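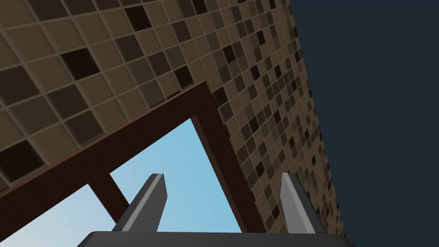

Who Gets the Flu Shot, and Why Not? My Semester Project on Student Vaccination

Print this page | E-mail this to a friend

Where the idea came from

I caught the flu in my first winter at Flenmont and spent nine days flat on my back in a dorm room, eating crackers and feeling sorry for myself. My fever hit 103, my roommate moved in with a friend down the hall, and I missed a chemistry midterm that took me until April to make up. I hadn't had the shot. I wasn't against it or anything, I just never got around to it! So when our public health class had to pick a topic, I already had mine: why do students who think the flu shot is a fine idea still not get one?

What I did

I wrote a short survey, 12 questions, and my instructor made me cut two of them for being nosy (fair enough). It went out through the Kinnunen Hall mailing list and the Asari Hall mailing list, and I also stood outside the dining hall at lunch with a clipboard, which I do not recommend in February. I got 266 usable surveys back. A few more came in half finished and I left those out.

After that I did longer interviews with 18 people who had checked the box saying they'd be willing to talk. Most of these took place in the Asari lounge and lasted as long as a cup of coffee. I promised everyone I wouldn't use names, so you won't find any.

I kept everything in Fekum, the survey program our department pays for. It works okay, but it ate my first set of answer categories and I had to type them all in again. Save often if you use it.

What I found

Out of the 266, 91 said they'd had a flu shot this season. That's about a third, and lower than I was hoping for. Students in Kinnunen did a bit better than students in Asari, and I think I know why — the fall clinic was set up in the Kinnunen lobby, and people walked right past it on the way to class. Asari is clear across campus, up the hill.

The reasons people gave for skipping it surprised me. I went in expecting a lot of worry about side effects, and there was some of that. One person told me the shot had "given" her the flu in high school, and I heard versions of that story again and again. (The injected vaccine can't give you the flu, but a sore arm and a day of feeling crummy are common, and it's easy to see how people mix the two up.) But the most common answer by far was plain old "I forgot" or "I didn't have time." Second was cost. Plenty of students had no idea whether their insurance paid for it, and a good number didn't have their insurance card with them at school. One guy had to call his mom during the interview to find out who his insurance was even with!

The other thing that came up in the interviews was being young. People kept telling me the flu is for old folks and babies. I used to think so too. Healthy young people usually do get better on their own, but some end up in the hospital with pneumonia, and students with asthma have a rougher time of it. I talked with 2 students with asthma who hadn't known they were at higher risk until I asked the question.

What went wrong

My sample is not great. People who stop for a clipboard are probably friendlier than average, and people who've had the shot may be happier to talk about it. I also forgot to ask whether anyone lived off campus, so commuters are mixed in with everybody else from the dining hall and I can't pull them out now. And I took everyone's word for whether they'd been vaccinated. I had no way to check.

What I'd like to see

A clinic on the Asari side of campus, for starters, and in the evening — a lot of people said they'd go at 7 p.m. but never at noon. I'd also put the price on the poster in big letters. The poster last fall had a cartoon germ on it and a lot of small print, and I had to read it twice to find out where to go.

I turned in a one-page version of this to the health center in March, along with the survey questions in case they want to run it again next fall. I got my own shot in October, by the way. Sore arm for a day, and I made it to every midterm.

Print this page | E-mail this to a friend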